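From: Radwa Morsy
To: slowburn-crit
Date: Sunday, June 1, 2025
Subject: Re: [slowburn-crit] The letter scene, again

Quick one, typing between loads of wash, sorry for the mess. I've read the new chapters all the way through, twice, plus the old ones from March so I could compare. Short version, the letter should stay. Longer version below.

For anyone who skipped the last round: Leda marries Captain Mahmoudi to keep the ferry license in the family, they move out to Plirnetora, they can't stand each other, and then at the midpoint she finds a letter he never sent. Half the list wanted it gone. I was one of the loud ones the other way so bear that in mind.

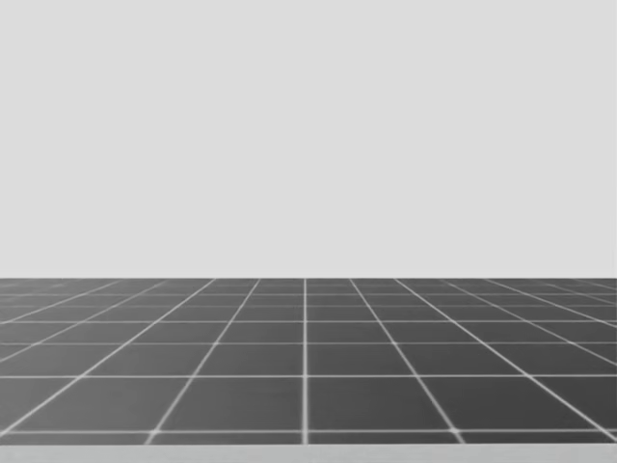
Oi-ling Pan wrote:
> I'm ready to cut the letter. Sepehr thinks it's a cheat, that she
> gets to know he loves her without him having to risk anything, and
> I can't come up with a good answer to that. Hamidreza likes it but
> wants it later. If I take it out I lose 2,332 words and most of
> chapter nine falls down. But if it's the wrong scene it's the wrong
> scene.
>
> Also the contest wants the first 50 pages and a synopsis, and in
> the synopsis the letter looks awful. "She finds a letter." I wrote
> that sentence and wanted to go lie down.
>
> What would you lose if it went? Please be blunt.

OK blunt. What I'd lose is Leda being a snoop. She is so GOOD in the first hundred pages. Good to the aunt, good to the deckhands, good to that awful goat. Then she opens a drawer that isn't hers and reads something that isn't addressed to anybody and puts it back crooked. First thing she does that I'd be embarrased to have done. I liked her about twice as much after.

Sepehr's point is fair though. As it's written she reads it, cries, and by supper she's smiling at him over the fish. Too easy. She's been handed the answer.

So don't hand her the answer. Does it have to say he loves her? What if it's to the brother? All about the ferry and the loan and Astine, and in the middle there's one line about her. Something grudging. "My wife has rearranged the charts and I can now find them." I would die. She could read that eleven ways and pick the wrong one, and you get your three chapters of misery out of it with no cheating at all.

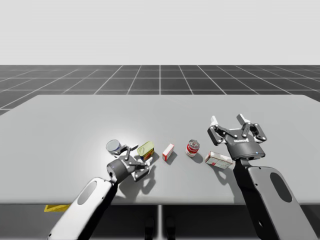 And then he still has the risk, all of it. The scene on the slipway stays where it is and he has to say it out loud, in the rain or whatever you've got going on there (I think it's rain in one version and fog in the other? check).

On Hamidreza wanting it later. No. If it goes after the storm then she's already forgiven him for the license business and the letter is only dessert. Where it is now she's still furious, she's got the bag half packed. Finding one decent line about yourself when you're in the middle of hating someone, that's horrible, keep that.

Now the harbor dance, which I know you didn't ask about. 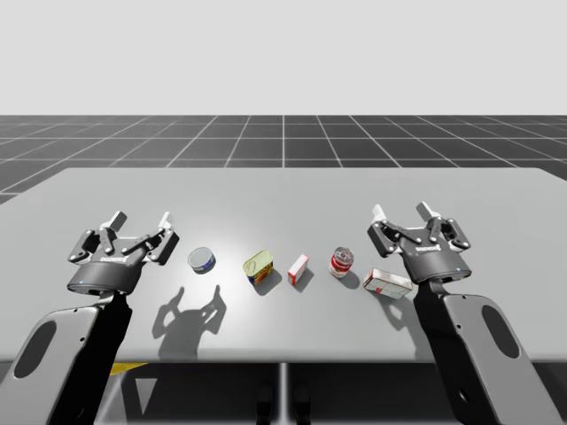
The dance has too many men in it. We get the doctor, the schoolmaster, the cousin from Jullus, the man with the boat, and Mahmoudi himself, all introduced in one go along the wall, each with a hair color and a job, and then the aunt starts in from one side and Mrs. Teller from the other trying to match people up. I had the arms in that picture in my head the whole time, the five groceries set out in a row and the left-hand gripper wide open with nothing in it. Your aunt is exactly that. Everything lined up for her, reaching in, hasn't got hold of a single one. Which would be very funny if you played it for comedy but right now it's played straight and it goes on for 2,000 words. Let her grab somebody. Let her get the schoolmaster by the sleeve and march him over to Leda while Mahmoudi has to stand there holding two cups of punch.

Also can the doctor and the man with the boat be the same person? Doctor has a boat. It's an island. Done.

Smaller stuff, in no order:

p. 12, he's "tall" three times. We know. He hits his head on the cabin door, that was enough and it was better.

p. 31, "her traitorous heart." Oi-ling. Come on.

The kiss in the chandlery is lovely, don't touch it. The bit with the tar on his thumb. I read it out loud to my sister on the phone and she asked what book it was.

p. 44, who is Petra? Is she the maid from the old draft? She walks in, lights the lamp and never comes back.
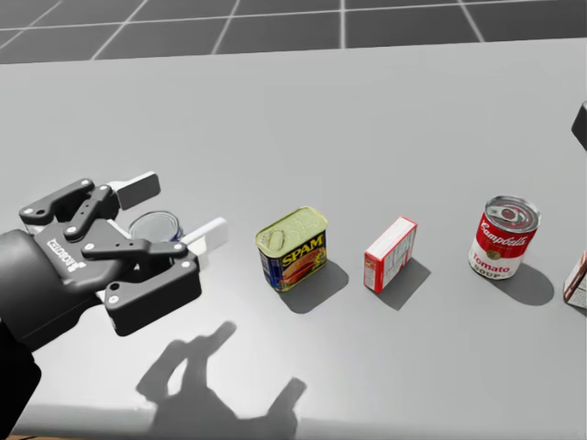 Page 51 is a problem, by the way. If the contest cuts you off at 50 then they stop one page before she says "then I'll marry you myself," and that's the best line in the whole opening. Pull it forward. You can get a page out of the lawyer's office easy, he explains the license twice. Lose the first one. The second one has the inkwell business and I want the inkwell.

Synopsis: they all sound dumb. Mine said "they are trapped in a lighthouse" and I still placed. If you change the letter like I said, put "she misreads a line in a letter to his brother and decides to leave," and now it's a thing she does and a thing that costs her. Doesn't look awful any more. Send me the page when you've got it, I'll go over the commas.

Manouchehr, you said last time you'd read for the boat parts and I'd really like you to before she sends it. I don't believe one woman can bring that ferry in alone with the engine out, but I also don't know anything, I get sick on a pedal boat.

I owe Sepehr notes on the bakery one too. I have them, they're on paper, they're in the car. Monday.

Dryer's buzzing. Keep the letter!!

Radwa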